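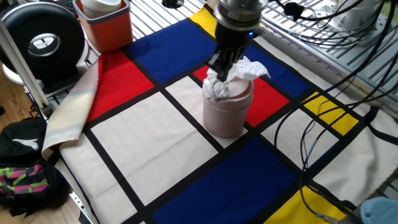

2 min read

Round tissue holders at the supply counter

The Hulwood supply counter now has round tissue holders in place of the flat cardboard boxes. They are upright cylinders in a matte dusty pink, with a rounded rim at the lid, and the tissue comes out of the top. Any desk, workbench or meeting table in the building can have one. Ask at the counter on the ground floor and give your room number.

The main reason for the change is space. The flat boxes took up too much of the smaller tables and ended up underneath notebooks. An upright holder can stand near the middle of a table, even one covered with a printed cloth, and people on both sides can reach it.

A few notes on using them:

Pull the tissue straight up. If you drag it sideways over the rim it tends to tear, and the next one stays down inside.

If a tissue has bunched up in the opening, take hold of the bunched part and lift. The loose corners rip.

When you start a new roll, take the lid off, find the end in the center of the roll and feed it up through the lid before you put the lid back on. Leave a bit showing.

Please don't use the holder for used tissues. The small bins under the tables are for that, and they are emptied every Tuesday.

Refills come from Prorkano and are kept on the second shelf of the supply closet, stock number 3599. Each roll has 300 sheets. The old flat packs from Vadik have 224 sheets and will not fit the new holders. There are still some of these left, and they will stay on the bottom shelf until they are used up. Take those first if your room still has a box.

The Priedītis annex will get its holders in October. Until then, people working there can pick up flat packs at the main counter as before.

To report a cracked lid or an empty shelf, call extension 527 or leave a note at the counter.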